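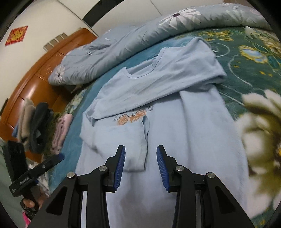 A long-sleeved shirt partway through folding, with its bicycle print still showing between the sleeves.

The Case for Folding on the Bed

Household advice has long treated the folding of clothes as a minor matter, to be settled by habit or by whatever shelf happens to be available. The Limsakul Institute for Home Practice takes a different view. Laundry is among the few household duties that almost every adult performs, and it is commonly taught in a single hurried lesson, if it is taught at all. The way a shirt is folded affects how long it keeps its shape, how easily it is found again, and how willing the members of a household are to put it away. These are modest concerns, but they recur every week for a lifetime.

This essay argues for two positions. The first is that the bed is a proper place to fold. The second is that the long-sleeved shirt should be taught before any other garment.

Objections to the bed are familiar. It is low, it is soft, and it is already in use for something else. The course materials issued by our office in Zostthorpe formerly advised a table at waist height and made no mention of any other surface. We have since revised that advice. A good table remains the better choice for a person with a sore back, and we continue to say so. Many homes, however, have no table that is both large enough and clear at the hour when the laundry is ready. The bed is large, it is close to the drawers, and it must be cleared before anyone can sleep. Clothes left on a chair may stay there until Sunday. Clothes left on a bed have to be dealt with by night.

The softness of the bed is also less of a handicap than is often claimed. A blanket holds a knit shirt in place while the sleeves are turned, where a polished tabletop allows it to slide. The blanket should be pulled smooth first. A patterned one does no harm, provided the garment differs enough in color for its outline to be plain. A pale blue shirt on teal and green flowers is easy to read. A green floral blouse on the same blanket would try the patience of a beginner.

On the choice of the first garment, the usual practice is to begin with towels and proceed to short-sleeved shirts, leaving long sleeves for last. We believe this order is mistaken. A towel teaches only that edges should meet. A short sleeve asks so little that it may be tucked under carelessly without any visible penalty. The long sleeve, by contrast, has to be placed. It is a narrow tube attached at an angle, and when it is brought across the chest it naturally lies on the diagonal. A learner must decide whether to leave it there or to turn it down along the body, and must then do the same on the opposite side. Anyone who can manage this will have no trouble with a towel.

We are sometimes asked whether the shirt should be laid face up or face down. The standard answer is face down, so that the finished square presents a clean front. It is a sound answer for shops. In the home we see merit in the other method, particularly for children and for anyone new to the work. With the front side up, the neckline is visible throughout and serves as a fixed point. The person folding can see how far each sleeve has traveled and whether the two sides are even. If the shirt carries a print, the print becomes a guide as well. A bicycle with citrus slices for wheels is a cheerful thing to find on a shirt, and it is also a useful marker of where the middle of the chest lies. The finished bundle can be turned over at the end with no loss of neatness.

Creases deserve a word. A great deal of printed guidance, including the well-known Bolliveck household handbook, urges the reader to smooth the fabric with the flat of the hand after every turn. Once before the first fold and once after the last is sufficient for ordinary knitwear. Soft creases along a sleeve are of little consequence in a garment that will be worn within the week. To demand more is to make the task longer than it needs to be, and a task that is too long is put off.

The same reasoning leads us to be cautious about folding boards. The Fladuteck board, which was used in our July courses, produces a very regular result, and we have no complaint against it. It must nevertheless be stored, fetched, and opened before the first shirt can be touched. For a household with a great many shirts of one size, that may be worthwhile. For a mixed basket, in which a child's pajamas lie next to an adult's sweater, the hands are quicker.

Beginning with the session of 17th April, the Institute will teach the long-sleeved shirt in the opening hour of its introductory course, on beds made up with ordinary blankets. Towels will move to the second hour. The 37 places in that session have been filled, and the revised leaflet has been printed in a run of 1000 copies for use in schools and community centers. Instructors who prefer the earlier order may keep it through the end of the current term, and are asked to send their written remarks to the Zostthorpe office.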